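Bench notebook, drive swap cell, March 2018

OK, writing this up while I still remember the order of things. The extraction routine faulted again, protective stop at step 142, arm locked with the fingers down by the cage. I hit the e-stop before I touched anything (yes, Rainer, I really did this time) and then went through the log with a coffee.

The Skilska script thinks the drive is free when the force reading drops. Fine in theory! But on this Dell the blue caddy can hang up on one side, and the reading drops then too, as soon as it cocks over. So the script starts the straight lift with one side still hooked, the force shoots up and the controller quits on us. Cycle counter read 3208 when it stopped. The last stop like it was back in February at 1051, and I'd put that one down to a bad grip and moved on. Oops.

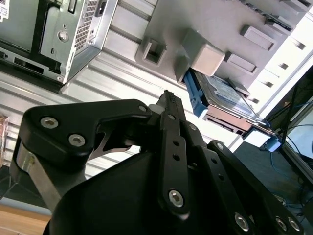 Gilles Marchal wrote in the margin that I shouldn't be so quick to blame the script. He thinks the approach angle is off by a hair and the fingers push the caddy sideways as they close, so the hang-up is already there before any lifting starts. He wants the wrist view saved on every approach from now on.

Fair enough, and easy to check. I turned the speed way down, loaded the Prurnska test sequence and went one waypoint at a time with my hand on the pendant. Kept everybody out of the fence for it, because last time somebody leaned in to "just hold the cable" and I don't want to see that again.

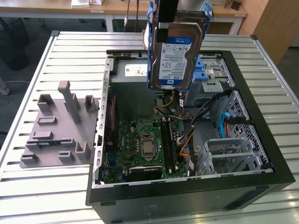 Drive in the blue fingers, above the open tower.

Then I played with the lift itself. What I want is a small wiggle first, a few degrees each way, then pull along whatever angle the caddy is sitting at, and only go vertical once it's well clear of the cage. Also a proper force ceiling on the pull, so it backs off and opens up before the controller has to step in.
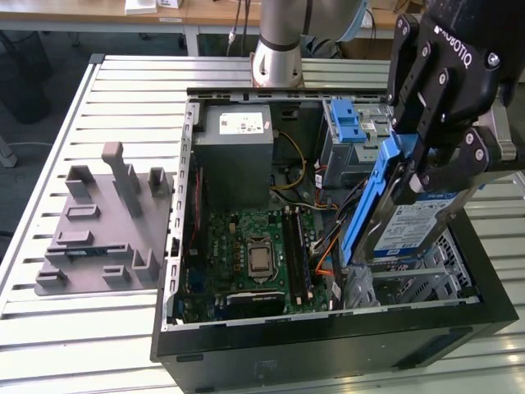
The pull angle matters way more than I figured. If I let the wrist go a bit soft during the wiggle, the force trace stays nice and flat, and if I keep it stiff I get the same ugly spike as in the log. So I'm half with Gilles and half with me.

Still to do: re-teach the approach, put the force ceiling in the main script, ask Rainer Wiegand if the Sibiya config still has the old tool offset in it (I bet it does). Then a run of 1000 at reduced speed before anyone goes back to full. Leave the yellow tag on the pendant till then, please!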